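Skaltico Clear Storage Tub with Lid, Large

Home > Storage > Tubs and Boxes > Clear Tubs
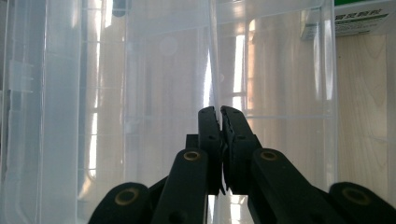
Large clear storage tub, close up. Milky, see-through walls with faint ribbing.

Item 1653
Sold singly or in a bundle of 6
In stock at the warehouse, usually packed by 2 pm

If you've ever stood in the garage with a torch in one hand, lifting the lids off one solid grey box after another looking for the Christmas lights, you'll already know why we keep coming back to clear tubs. The big Skaltico has been on our shelves longer than almost anything else in the storage range, and it's still the one we point people to when they ring up and say they've got a spare room to sort out and don't know where to begin. (Begin with the doonas. They take up the most room and you'll feel better straight away.)

The plastic is clear in the way most storage plastic is clear, a bit milky, so you'll get the colour and general shape of what's inside and you won't be reading the spines of your paperbacks through it. For most of us that's plenty. You can tell the beach towels from the winter jumpers without opening anything up, and the cupboard still looks fairly calm when the door is open. If you want something closer to glass, have a look at the Sternar range, though those come in smaller sizes and cost a fair bit more.

There's a faint horizontal ribbing in the walls, with moulded seams running across as well. If you like to label things (we do, we're terrible for it) a tie-on tag is our favourite, as paper stickers can lift a little at the corners where they cross a rib. A paint marker also works nicely and comes off with a bit of metho and some patience.

What people keep in it

Doonas and pillows, by a long way. After that it's kids' clothes waiting for the next child to grow into them, camping gear, wool, dress-ups, and a surprising amount of model railway. One customer in Ballarat keeps all her show ribbons in two of them under the bed and has just ordered a third. We'd steer you away from the large size for books or tools, only for the sake of your back! A full tub of hardbacks is a miserable thing to get down off a shelf, and the medium will hold a sensible load.

Stacking

Two high is comfortable when they're full, and you can go a bit higher if the top ones are only holding linen or soft toys. Put the heavy ones on the floor. Empty tubs nest into one another with the lids off, and they can be snug after a long spell in the shed, so give the top one a gentle twist as you lift.

Looking after it

Warm water, a squirt of dishwashing liquid and a soft cloth. Please don't use the scourer side of the sponge, it leaves a haze that won't come out again. Keep the tub out of full sun if you can, and let it dry properly with the lid off before you put fabric away. We pop a cotton bag of cedar balls in with the woollens, and the Wysocka ones last well.

Not suitable for food without inner packaging. Not for the dishwasher or the microwave.

Delivery

Tubs ordered in the bundle of 6 are sent nested, with the lids wrapped separately alongside, so don't panic if the parcel looks smaller than you were expecting. Single tubs go out in their own carton. If a lid arrives cracked, send us a photo and we'll post another one, no need to return the old one. Orders placed in January can take a little longer, as that's when everybody in the country decides to tidy up.

Goes well with

Flikumach tie-on tags, pack of 16
Wysocka cedar balls in cotton bag
Skaltico medium clear tub with lid
Sternar under-shelf runners

From our customers

"Bought one to see, then went back for the bundle. My linen press closes for the first time in years, and I can find the fitted sheets. The lid takes a firm push at the corners the first few times but it has eased up with use. Would love a version with wheels." Azucena Escobedo

We've passed the wheels suggestion along to Skaltico, and we'll put a note on this page if we hear anything back.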